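Uzma Kazmi
January 18, 2023

1/8 Notes on finishing a wooden tabletop with hardwax oil. The product is Lavwood satin, bought from Janjua. A thread for people who have only used polyurethane.

2/8 Sand to 120, then 150. Stop there. Past 180 the surface closes up and the oil sits on top. Vacuum, then wipe with a cloth barely damp with water.

3/8 Stir the can until nothing drags on the stick. The matting agent settles hard. An unstirred can gives you gloss from the top half and chalk from the bottom half.

4/8 Work in strips the full length of the board. A white pad on a hand block is enough. If you can see a wet film after 15 minutes, you used too much - buff it off now.
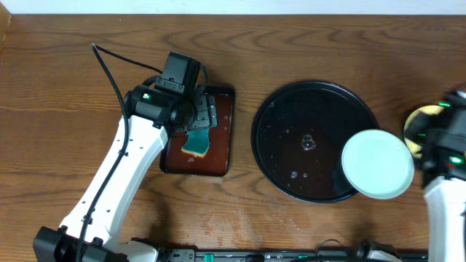
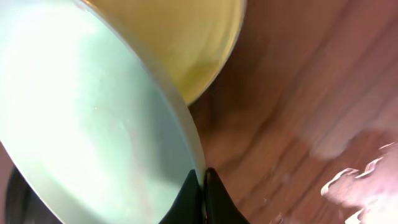 5/8 Second coat the next day, thinner than the first. No sanding between coats unless the grain has raised. If it has, one light pass with 300 and wipe again.

6/8 Cure time depends on the room. The Turkbridge shop is unheated, so I leave a top alone for two weeks in winter and one in May. Cups are fine before that, standing water is not.

7/8 Oily rags go flat on concrete outdoors or into a bucket of water with a lid. They can self-heat in a pile.

8/8 Repairs are local. Scuff the ring mark with a gray pad, re-oil, buff. Next thread covers the Storkberg edge profile.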